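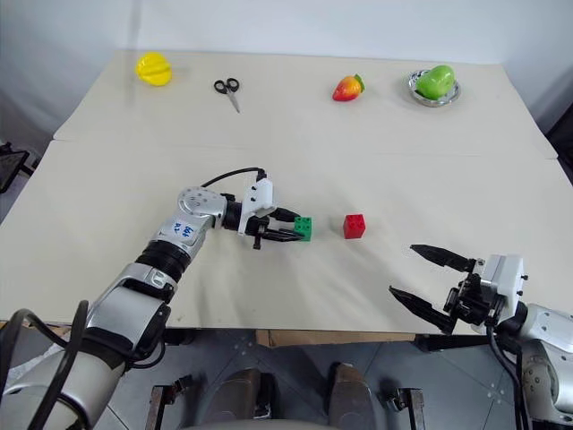

Figure 1. Two-arm station during block practice, left gripper closed on a green block.

Automation in the Kitting Room at Favport: What Changed for the Staff
Project report, Work and Technology course
Submitted 09/09/2020

1. Background

Favport packs small parts and spare kits for other companies. The site in Nanmont has 113 employees. Most of them work in shipping and storage, and a smaller group works in the kitting room, where mixed items are picked from trays and put into boxes by hand. In June the company set up a station with 2 robot arms in that room. The software that schedules its work is called Zarnedix.

Our group wanted to find out what the station changed for the people who work next to it. We did not try to measure whether it saves money. The company did not share cost figures with us and we did not ask a second time.

2. How we worked

We visited the kitting room, talked to staff on both shifts, and were allowed to read the station log. We also sent a short written survey to the kitting staff and the two shift leads. Interviews were done during breaks and were not recorded, so what we report from them comes from our notes. Both people quoted by name have read their parts and agreed to them.

3. The work at the station

The station is not yet used on customer orders. The arms practice on toy building blocks, plastic fruit and ordinary things like scissors. The shift leads chose the items to be different in shape, in the same way that the real kits are mixed. A round object has to be gripped differently from a block, and scissors lying flat are different again.

An operator starts each practice round by setting the items on the table. The operator then guides the arms through the task, watches the result, and marks the try as good or bad in Zarnedix. At the time of our last visit the log held some 1,795 tries, and 211 of them were marked bad. The log has a field for the reason, but it was often left blank. The entries that did have a reason mostly said "dropped" or "missed grip."

Staff told us the marking is harder than it sounds. If a block ends up in the right place but leaning, one operator may mark it good and another bad. There was no written rule for this when we started. A one-page sheet has since been taped up by the station, and the two shifts now use the same wording.

4. Changes in daily tasks

Before June, a kitting worker spent the whole shift at the packing benches. Now the operators trade places every two hours, so that a person spends part of the day at the station and the rest packing as before. The packing targets were not lowered at first. This was the most common complaint in the survey. The targets were changed after the shift leads raised it with the site office.

The physical work is lighter at the station. There is less reaching and less lifting. Several people wrote that their eyes and necks were more tired, though, from watching the grippers come down close to the table over and over.
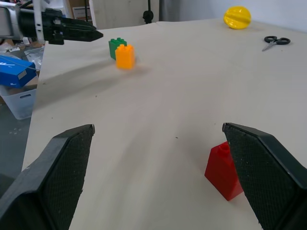

Hélder Barreto told us that he had expected the training to be about computers and was surprised that most of it was about hands. He had to explain how he picks up a part, and after years of packing he had never put that into words. He said he would like the company to pay for that knowledge in some way, "even if it is only a different job title." He also said he would not want to go back to full shifts at the bench.

Marianna Zawadzka was more doubtful. She pointed out that the operators are teaching a machine to do the part of the job they are best at, and that the company has not said what happens once it can do it. She had asked this at a staff meeting and was told that no positions would be cut this year. In her view that answers a different question.

5. Training and pay

New operators get two half-days of training from Bednarek, the firm that installed the station. The first covers safety and stopping the arms, and the second covers guiding and marking. People who took the course felt the safety part was good. They wanted more time on the second part, and a few said they learned more from coworkers than from the course.

Pay has stayed the same for everyone. Operators do not get a higher rate, and nobody in the survey reported losing hours.

6. Limits of the project

We only saw the station in practice use. The staff's opinions may change when it handles real orders. We talked mainly to people who had agreed to be trained, and the views of those who turned the training down are missing, apart from one unsigned survey form. That form said only, "Ask me when it packs a full kit."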